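Progress report to the Mendine fund
Project: Two-arm handling of soft packaging, Menon workshop
Date: 12/7/22

In this period we planned to finish the plastic bag task on the Kitport cell. We did not finish it, and I want to explain the fault openly. From 2,068 recorded attempts, 61 ended with a protective stop of one arm. Almost all of these stops came when both grippers held the bag. 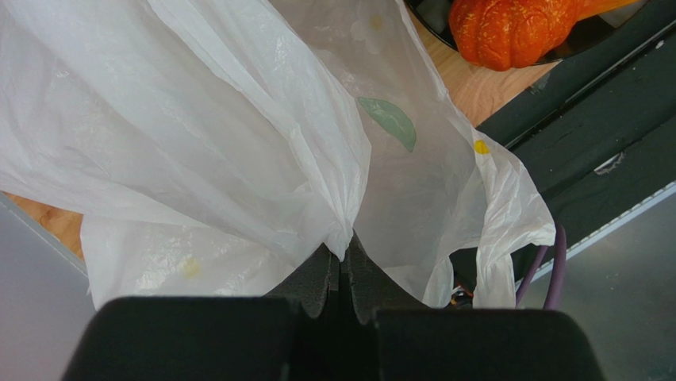 The cause took us a long time to find. Thin film gives very little force at the fingers, so the controller sometimes decided that the grip was lost and closed again with full force. The other arm was still pulling. Two times the bag tore, and one time a wrist joint went over its limit and the arm stopped with a hard jerk. No person was inside the cell and there was no injury.
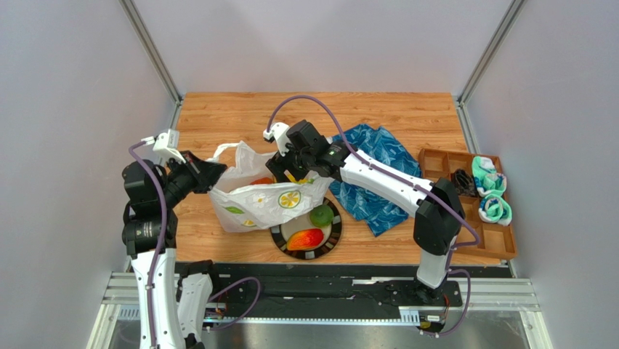

We stopped all two-arm work on the same day and wrote a fault report to Balaskas, who maintains the arms. They agreed with our reading of the logs. Since then the closing force is limited to 40 percent, and a stop on one arm now also stops the other - before, the second arm could continue its motion for a short time. This last point was our mistake in the setup and we should have tested it in April.
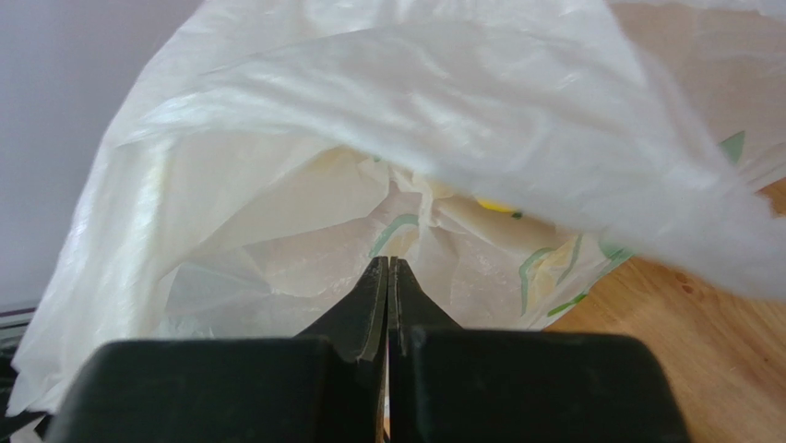

Gripper fingers at the opening of the bag, wrist camera view.

Still open: we must run 100 attempts with the new limits without a protective stop before we return to normal speed. The spare wrist joint is ordered and is inside the present budget. We ask for no additional money, but we ask to move the bag milestone to the next period.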